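Ticket 3303 - Porkirach Street break room, hot tap trips the breaker
3 min read

Opened by Dineo Pretorius, August

Instant hot water unit under the sink (Halliday, fitted last winter) cuts out mid-pour and takes the fridge with it. Error light blinks twice, rests, blinks twice. The manual says two blinks means "see manual."

Log

09:10 - Reset breaker. Tap ran fine for one mug, then died during the second. The second mug was mine.

09:40 - Mandla Naidoo asked whether I had tried turning it off and on. I said the tap was handling that side of things.

11:15 - Moved fridge to the other circuit using the orange extension lead. Fridge survives, tap still trips. So the fridge is a bystander.

13:30 - Called Warundale Plumbing & Electric. Position 14 in the queue. Hold music is one verse of something with pan pipes.

14:20 - Got through to Kgomotso Mofokeng. She wants the scale filter out and the thermostat turned down from max. Filter came out looking like a seashell. Replaced with part 251 from the cupboard.

15:05 - Six mugs in a row without a trip. Put fridge back on its own socket. Still good.

Interim arrangements

Bottled drinks and paper cups on the table until I close this. Tea drinkers may consider bottled tea, and may also keep their opinions of it off this ticket.

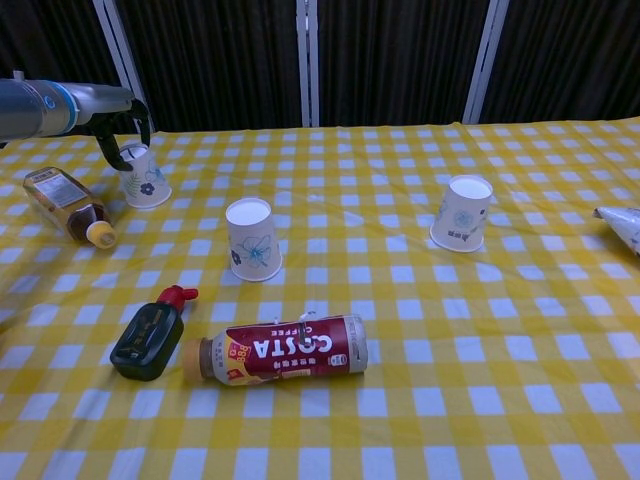 Still open

- Thermostat stays at 3. Whoever keeps putting it back to max, please stop.
- Need two more 251 filters. Sipho Buthelezi has the order form.
- Warundale want the serial number, printed on the side facing the wall.

Status: monitoring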